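Speaker notes, Florkport, 8 February 2023
Talk: Writing bench rules people will keep

Start without slides. Ask who has a safety sheet on the wall next to their arm. Then ask who could tell me the third line on it. Wait. Don't rescue them.

My complaint: most good practice documents for small arms are big factory documents with the nouns swapped. The Villanueva draft that went round in September has 304 clauses. I read them all on a train. One mentions a forklift. I can't find a single one that says what to do when a servo holds its last position and somebody reaches underneath it for a brick.

Slide 2. The Gidevex checklist is shorter, but look at what it checks. Has the form been signed, is the form in the folder, is the folder on the shelf. A team can score full marks and never look at the table. (Pause here, someone from Gidevex may be in. Be fair: the cable section is decent.)

Slide 3. What we kept at Andesine after throwing most of ours out. Four rules.

Write down the layout before a run, including which pieces are stacked on which.
Hands stay off the table while the motors have power.
Cables go behind the base.
If the layout changes, it gets a new run number, even if it was only one piece.

Expect grumbling on the last one. I grumbled too. We went back through 426 runs and the layout note was no use in far too many of them. "Bricks, same as before" is no record. Before what?

Slide 4. Leave these up and let people look. Ask them to write a layout note for each.
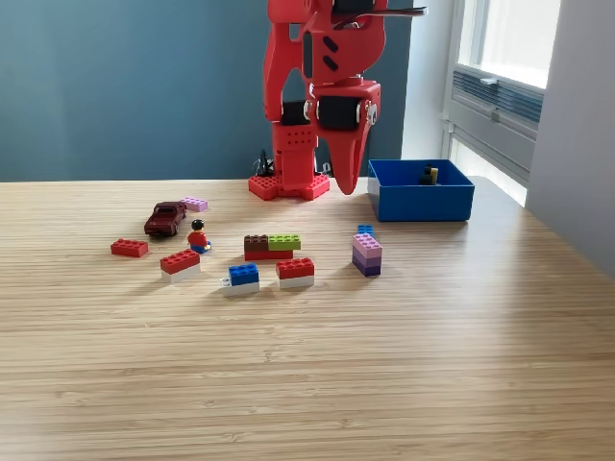 Red arm, blue box to the right, toy car over on the left.

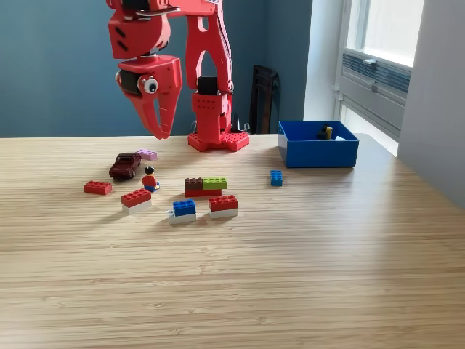
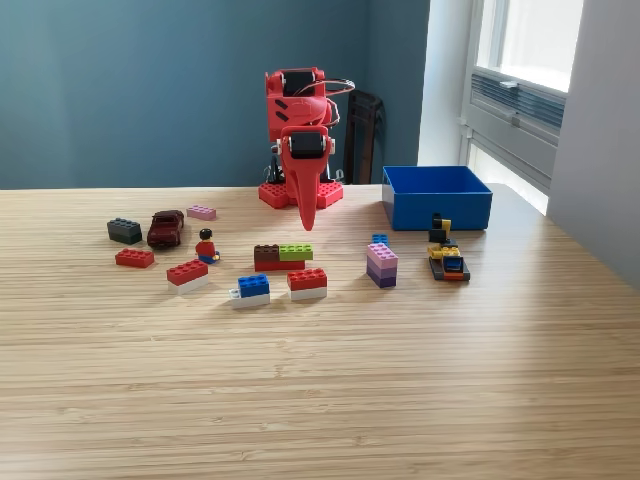 Give them two minutes, then get neighbours to swap notes. My bet is that most will write "assorted bricks" and move on. Ask whether a stranger could set the table from what they've got. If the room is quiet, ask who wrote down which way the car was facing.

Slide 5. I am not against standards. I'm against paying for one before anybody has tried it at a real table for 3 weeks. If a vendor says their arm is "compliant", ask with which clause, and ask to see the test. I have yet to get a straight answer to the second part.

Questions. Someone will say small arms can't hurt you. Say: fine, show me the measurement. Skip slide 6 if we're past the half hour.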